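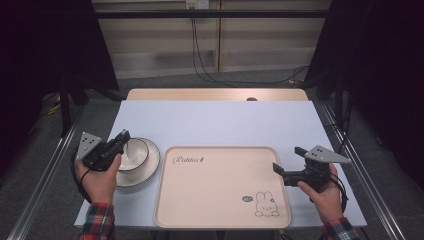
Looking after trail shoes at home

Knock the dried mud off outside, then pull out the laces and insoles. Wash the uppers with lukewarm water, a soft brush and a little dish soap. Leave the washing machine alone, as the spin cycle is hard on glued soles.

Stuff the shoes with newspaper and change it after an hour or two. Dry them in the shade with the tongues pulled forward. A heater or the dashboard of a car will shrink the toe cap and make the foam brittle.

Pick small stones out of the lugs with an old toothbrush handle. If a lug has started to peel, clean both sides with metho, apply a thin smear of shoe glue and clamp it overnight.

Insoles wear out before the outsole does. My Cumine pair went flat at 256 km, and a new set of insoles got them through to the end of the season.

Store shoes loosely laced, away from the hot water system.

Nabila El Ouafi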